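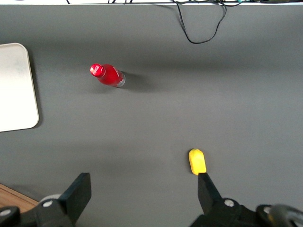
Notebook entry, 2025-04-02
Textile Conservation Workshop, Pesonen Building
Entered by: Hedvig Haugland
Copy to: Dzifa Issahaku, Dougal Lennox

1. Subject

Continuation of the natural dye series on wool. Today's work concerned madder, second bath, on the alum-mordanted skeins prepared by Sena Lamptey. The purpose remains to establish a shade range that can be matched against the Hurnus coverlet before any patching wool is committed.

2. Materials

Wool: two-ply, undyed, from the Brulline stock. Total issued for the series is 1,075 g, of which the greater part is still in the store cupboard, second shelf, in the paper bags. The plastic bags are not to be used again. Moth was found in one of them in September and the wool was discarded.

Madder: ground root, same sack as the first bath. The label on the sack gives no harvest year. Dougal has been asked to find the delivery note.

Water: tap, with chalk added. Rainwater was considered and set aside for the third bath, so that only one thing changes at a time.

3. Procedure

Root soaked overnight in cold water and strained once through muslin. Skeins were wetted out before entry. Bath brought up slowly and held at 59 degrees C. The temperature drifted upward on two occasions when the lid was left on, and the burner was turned down each time. Skeins turned by hand with the glass rod. The heat was then turned off and the wool left in the bath to cool.

Skein 3 was lifted early for comparison. It should not be read as a finished result.

4. Observations

The first bath gave a brick color that all present considered too brown. The second is clearer and leans toward orange in daylight. Under the lamps in the sewing room it looks darker, and Dzifa's opinion is that the lamps should not be relied on for any matching decision. I agree. Matching will be done at the north window before noon.

Uptake was uneven in the skein tied with cotton tape. The tie was too tight and there is a pale band nearly the width of a finger. All ties are to be figure-eight and loose. This was written in the entry for the first bath as well and was not followed.

Rinse water ran pink for longer than expected. I have no explanation at present. Possible causes are too much root for the weight of wool, or a weak mordant. Sena Lamptey's mordanting sheet gives the alum by spoon and not by weight, so the second cannot be ruled out. Weights in grams from now on, please.

5. Coverlet

Samples of the old red were compared with the dry skeins from the first bath only. The reverse of the coverlet, where the lining has protected it, is the proper reference. The front has faded and would lead us to a shade too light. Sena Dramani has the lining open along the lower edge and asks that it not be handled until she has tacked it back.

6. Outstanding

Dry the second-bath skeins flat, away from the radiator.
Cut light-test strips and mount them on card, half covered.
Reweigh the remaining alum and enter it in the Ornis ledger.
Delivery note for the madder (Dougal).
Replace the muslin.

Third bath to follow when the strips are mounted. The exhaust from the second bath has been kept in the lidded bucket under the sink and may be used for a pale shade if anyone has wool to spare.

H.H.

Added later: the pale band is less visible now that the skein has been retwisted. Still not suitable for the coverlet. D.I.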